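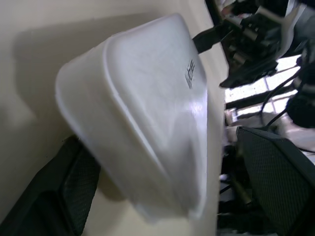
The Demel Tub

White plastic, rounded corners, no nonsense

Item 2127
In stock, ships from our Ferkamwood shop

I've been selling kitchen and workroom storage for a good while now, and if you made me get rid of everything on the shelves except one thing, I'd keep this tub. It isn't fancy! It's a plain white plastic tub with soft corners and a raised lip, and I have them in my fridge, under my sink, in the craft closet and (don't laugh) in the trunk of my car holding jumper cables. My sister took six home after Thanksgiving and I never saw them again.

We carry the Demel in one color, white, and it's more of an off-white if you put it next to a sheet of printer paper. The plastic lets a bit of light through. You can't read a label through it, but hold it up to a window and it goes a little milky. People ask me for blue ones and green ones all the time and I'm sorry, there aren't any. I did ask.

What I like about it

The corners, mostly. I used to own a set of square bins with sharp inside corners and I spent way too much of my life digging old flour out of them with a toothpick. The Demel has rounded corners all the way, so a sponge goes right around and picks everything up. Same with the base, which has a nice smooth surface that catches the light when it's clean, so you can tell at a glance if you missed a spot.

Then there's the lip. It runs around the whole top edge and gives your fingers something to hook onto. I have small hands and bad wrists and I can pull a tub full of onions off a shelf without doing that awkward pinch thing. The lip also stiffens the top, so the walls don't bow out as much when you overfill it, and I always overfill it.

The walls slope in a little toward the bottom. That means they nest when they're empty - I keep my spares in one stack on top of the fridge - but it also means you lose a bit of floor space inside compared with a straight-sided box. If you're trying to pack square things in tight, like tea boxes or card decks, you'll have a gap along the bottom. For loose stuff you'll never notice.

What I use mine for

In the fridge: one for cheese, one for the little jars that otherwise wander to the back and turn into science. I slide the whole tub out, grab the mustard, slide it back in. When something leaks, it leaks into the tub.

On the counter: scraps while I'm cooking. Peels, egg shells, the ends of things. I park it next to the cutting board and sweep everything in with the back of the knife, then walk it out to the compost once at the end. This one change made me about 30 percent less grumpy on soup nights, by my own very scientific reckoning.

In the workroom: screws, picture hooks, tubes of glue, that bag of felt pads you buy and then can't find. I do my sorting on a beige tabletop and the white tubs are easy to see what's in, even the tiny black screws that vanish in a dark bin.

In the bathroom: hair ties and clips. I have two kids with long hair. Enough said.

With seedlings: this is a June thing for me. I set my starts in the tub with a little water in the bottom so the pots drink from below, then carry the lot outside for the day and back in at night. The lip really earns its keep there.

What I wouldn't use it for

Please don't put it in the oven or on a burner. I also don't use mine in the microwave, and I don't pour boiling stock straight into it. Let things cool down first.

I wouldn't stand on it, either. A customer told me she uses one upside down as a step for her toddler at the sink and I had to have a little talk with her. We have real step stools, they're on the page for the Rarnon stools, and they have rubber feet.

And it's an open tub. There's no lid in the box and it isn't meant for shipping or for carrying soup to a potluck. If you want something that closes, skip down a bit.

Washing it

I wash mine in the sink with warm water and ordinary dish soap. Use a soft sponge. The scratchy green kind will dull the surface, and once it's dull it holds onto stains more. Tomato sauce is the worst for this, then turmeric. If you do get an orange shadow, make a paste of baking soda and water, smear it on, leave it while you have lunch, and rinse. A sunny windowsill for an afternoon helps too.

For smells, a splash of white vinegar and water left overnight does it. It took me two rounds after the kimchi incident.

Dry it before you stack it. A damp stack gets stuck together like you wouldn't believe, and then you're standing in the kitchen twisting and swearing. If yours are already stuck, run a little warm water around the outside of the bottom one and wiggle.

Labels

Masking tape and a marker. I've tried the nice printed labels and the chalk ones, and they either won't stick or they won't come off. Tape comes off clean if you don't leave it on for years. Put it just under the lip on the side that faces you, and write big. If you're labeling for kids who can't read yet, draw the thing! My drawing of a glue stick looks like a lighthouse, but it works.

There's a small molded mark on the plastic. Please don't go by that for the size when you reorder, go by the item number up top. We've had a few mix-ups that way.

How they're sold

Singles, or a case of 50. The case is really meant for classrooms, bakeries, food pantries and the like, but we'll sell it to anybody, and I know at least one person with a button collection who bought one. It arrives nested in one big carton. Have someone help you get it through the door, it isn't so much heavy as enormous.

If you want something in between, put the number you'd like in the notes box when you order and we'll make up a bundle. There's no extra charge for that, we just pull them off the stack.

Things that go with it

Bawa shelf liner, item 2719. It's a grippy roll you cut with scissors. I put a strip under my fridge tubs so they don't skate around when I yank the door open. You can rinse it and put it back.

Rarnon lidded box. This is the one to get if you need a cover. It's a straight-sided box with a snap lid, so it packs better but it doesn't nest. I use both. Demel for things I'm in and out of all day, Rarnon for the stuff that lives in the basement.

Questions I get a lot

Do they all match? Within a case, yes. If you buy one now and another a couple of years down the road, the white may be a hair different. I have some old ones that have gone creamier with age, and once they're full of potatoes you can't tell.

Will it fit my shelf? Measure the shelf first, depth and height, and then write to us with your numbers. We'll go take a tape measure to one and tell you yes or no. Leave yourself some room over the top so you can get a hand in. I forgot to do that with my own pantry and had to move a shelf.

Can I drill holes in it? Sure, it's yours. I drilled a few in the bottom of one for rinsing berries and bath toys. Put a piece of scrap wood underneath, go slow, and clean up the edges with a bit of sandpaper. We can't take it back after that, obviously.

Can I freeze things in it? I've kept bags of frozen peas and bread rolls in one in my chest freezer and it's been fine. It does get stiffer in the cold, so don't drop it on a concrete floor on the way upstairs. I've done that, and I lost a corner.

Do you have a bigger one? Not in the Demel right now. I keep hoping. Sign up for the stock emails and you'll hear when I do.

Returns

If it shows up cracked, or the lip is bent, or we sent you the wrong thing, send us a quick note with your order number and we'll put a new one in the mail. You don't need to ship the broken one back. If you just don't like it, you've got 30 days, and we ask that it comes back clean (we once got one back with half a lasagna's worth of evidence in it).

You can also swing by and handle one before you buy. They're on the low shelf to the left of the register in the Ferkamwood shop, next to the dish racks. Bring along whatever you want to put in it - people bring in their spice jars and their yarn all the time and try them for size right there on the counter, and I love it, it makes my day.

Page updated January 28, 2025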